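The green colander and the rest of the kitchen stuff

I have owned three colanders as an adult. The first was a metal one with feet that came out of a box of my aunt's things, and one of the feet fell off the second year. The second was a collapsible silicone one that I thought was a smart buy for a small kitchen. It folded flat, and it also folded flat when there was a pound of spaghetti in it. The third is the pale green plastic one I have been using since we moved to Hidthorpe, and I want to write down what I think of it, partly for the two people who asked after my last post about sink space.

I bought it at Naciri, the housewares place next to the old post office. They had it in white, yellow and the mint green. I went with the green. It was on the shelf with the drying racks and I almost walked past it.

The main thing I look for now is the holes. A lot of cheap colanders have slots, or big holes set far apart, and orzo goes right through. Rice is worse. On the green one the holes are small and close together and they go up the sides as well as across the bottom. That matters more than I expected, since the water has somewhere to go when you dump the whole pot in at once. With the metal one it used to pool up and sit there while I shook it.

The other thing is the shape. A long one fits across a narrow sink better than a big round bowl does. I measured our sink before I went to the store, wrote the number on my hand, and washed it off before I got there, so I guessed. It fit.
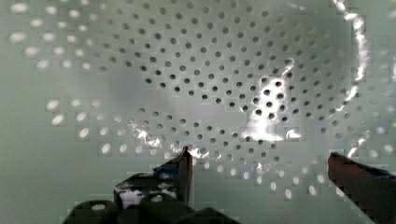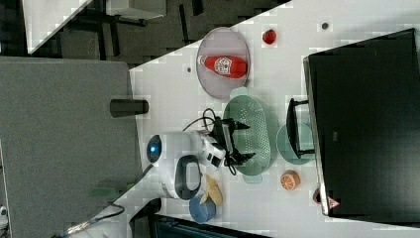
Mint green plastic, small round holes.

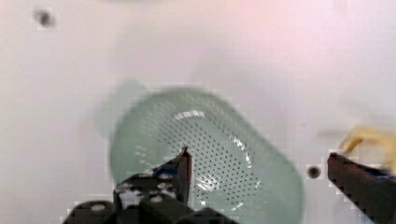
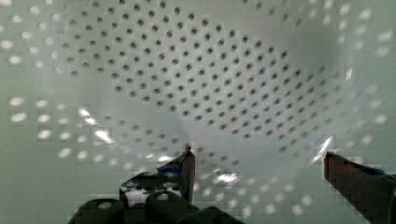 Cleaning it is the part I was worried about. Small holes catch things. Quinoa is the worst, and potato starch if you let it dry. What works for me is to rinse it from the outside, with the bowl turned upside down under the faucet, right after I use it. If I forget, I let it soak in the dishpan and go over it with a vegetable brush. A sponge only pushes the bits further in. I have put it in the dishwasher on the top rack plenty of times and it hasn't warped, but I keep it off the bottom rack after what happened to a spatula.

Pale plastic does stain. Tomato sauce will do it if you use the colander to drain canned tomatoes, and turmeric will do it no matter what. Baking soda and dish soap takes most of the tomato out. For turmeric I set it on the back step in the sun for an afternoon and that helped, though I can still find the spot if I look for it.

What I use it for, most to least: pasta, washing lettuce, rinsing beans, thawing frozen shrimp, holding peaches on the counter in August. It is also a decent place to put clean silverware when the rack is full. I would not use it for straining stock. For that you want a fine mesh sieve, and I have one from Plenditen that I like fine except that the handle gets in the way of the drawer.

Storage is still a problem. I tried hanging it on a hook by the window and it swung into the blind. Now it sits in the lower cabinet inside the big mixing bowl, with the sieve inside it. To get at the mixing bowl I have to take out both of the others, but I bake less than I drain things, so I can live with that.

I went through the rest of the plastic while I was at it. Anything with a crack went in the bin, and so did the lids that didn't match a container. I kept one scratched cutting board for onions. There were 20 lids in the bin by the end and only 5 containers that had lost theirs, and I don't understand how that works.

The cabinet looks better. The drawer under it is next, the one with the tongs and the rubber bands, and I also want to try the shelf risers they sell at Lanenetti, if they come in a size that clears the pipe.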